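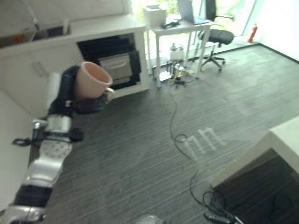

Famstead is seeking a part-time Household Order Assistant for its furnished residences at Rostura. The successful candidate will keep shared rooms ready for residents and visiting staff, returning everyday items to their places, checking furniture and leaving work areas fit for use. Most of the rooms combine storage with a place to work: white cabinets with flat tops, a desk by the window, an office chair on casters. Small things travel in rooms of this kind, and a pink cup with a loop handle may be found a long way from the kitchen shelf. The assistant will be expected to notice such items and return them without disturbing a resident's papers or equipment.

About the position

The position is based at Rostura and reports to Alžběta Štěpánek, Residence Services Manager. It is offered at 85 hours per month, with an initial term of one year and the possibility of renewal. Hours fall mainly in the morning. Occasional afternoon work is required when a residence changes hands, and the schedule for these days is issued in advance.

The residences are divided between two buildings, Groen and Greretti. Groen houses long-term residents. Greretti is used for shorter stays and has a higher turnover of rooms, so the assistant should expect to spend the greater part of each shift there.

Duties

Collect cups, glasses and dishes from desks and cabinet tops, wash them and return them to the correct kitchen.

Clear and wipe desks, shelves and cabinet fronts. Laptops and other personal equipment are to be left where they stand unless the resident has asked in writing for them to be moved.

Check drawers and open compartments at the end of each stay and log any property left behind.

Inspect chairs, desks and storage units for loose fittings or damage and report faults to Peter Rusnák in Maintenance on the same day.

Confirm that fire extinguishers are in their assigned positions and that nothing has been placed in front of them. Servicing is handled by an outside contractor and does not form part of this role.

Maintain the household inventory, which currently lists around 400 items of tableware, linen and small furniture. Replacement requests are submitted monthly on the standard form.

Requirements

Applicants must be at least 18 years of age and legally authorized to work at the location of the position. Previous experience in housekeeping, hospitality, facilities or residential care is preferred – applicants who have managed a large household are also encouraged to apply. The role involves standing and walking for most of the shift, bending to low cabinets and lifting boxes of household goods. Applicants should be able to read and complete a written checklist in English.

Discretion is essential. The assistant will regularly enter rooms in which residents live and work, and will be asked to sign a confidentiality agreement before the first shift. Employment is conditional on a satisfactory background check, the cost of which is met by Famstead.

Terms

Pay is hourly and is set according to experience under the Famstead support staff scale, a copy of which is available on request. Work shoes and aprons are supplied. Paid leave accrues from the first day of employment. New staff complete two weeks of paid training under Orlando Apaza, who supervises the daily rounds in both buildings.

How to apply

Please send a resume and a short letter of no more than one page to Subbarao Kurian, Human Resources. The letter should state your earliest start date and any mornings on which you are regularly unavailable. Two references are required and will be contacted only after an interview has taken place. Printed applications may be left at the Groen front office during opening hours, in an envelope marked "Household Order Assistant."

Applications must be received by August 29, 2025. Candidates selected for interview will be invited to Rostura for a meeting followed by a short practical exercise, in which they will be asked to put a furnished room in order using the standard checklist. Travel expenses for the interview are reimbursed up to $100 on presentation of receipts. The appointment is expected to begin in October.

Applicants who need an accommodation during the hiring process should contact Ľubomír Baláž in the Human Resources office before the closing date. Famstead is an equal opportunity employer. Applications received after the deadline will be kept on file for future openings – they will not be considered for the present position.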